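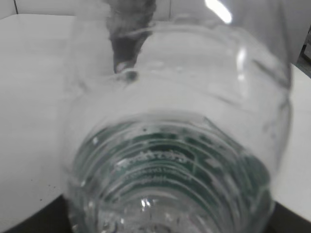

Clear plastic water bottle, up close.

How to Do the Homthorpe Ridge Loop in a Day

Quick one, updated Aug 1, 2022. Boots by the door, so bear with the typos.

What you're in for: 7 miles, 2,497 feet at the lodge, 3,403 at the top. Most of the climb comes early.

Step 1. Park at the lower lot. Upper lot fills first and turning around up there is a pain. Pay at the machine, coins or card.

Step 2. Pack the night before. Rain shell, hat, lunch, sunscreen, more water than you think. No taps past the Nenon trailhead. The creek looks lovely – filter it anyway.

Step 3. Start by 7. Take the left fork at the Skikex lift station and follow the service road up. Boring for the first mile. Then wildflowers, all the way to the saddle.
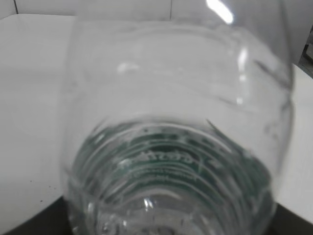

Step 4. At the saddle, go right. The left path looks more used but its the bike trail, and bikes come down fast. Stay on the red markers. They get faded near the top so go slow in fog.

Step 5. Lunch at Vörös Hut. Soup, bread, decent pie. Cash only last time I went. Full by noon on weekends – eat early or bring your own and sit out back.

Step 6. Come down the east side. Loose gravel, so poles if you have knees like mine. Two switchbacks are washed out, short detour through the trees, follow teh orange tape.

Step 7. Bus back from the lower village. Number 19, stops across from the bakery. Miss the last one and you're walking the road to your car.

Dogs ok on a leash, not inside the hut. Strollers no. The east side closes in November and the hut shuts then too, check the board at the trailhead before you head up.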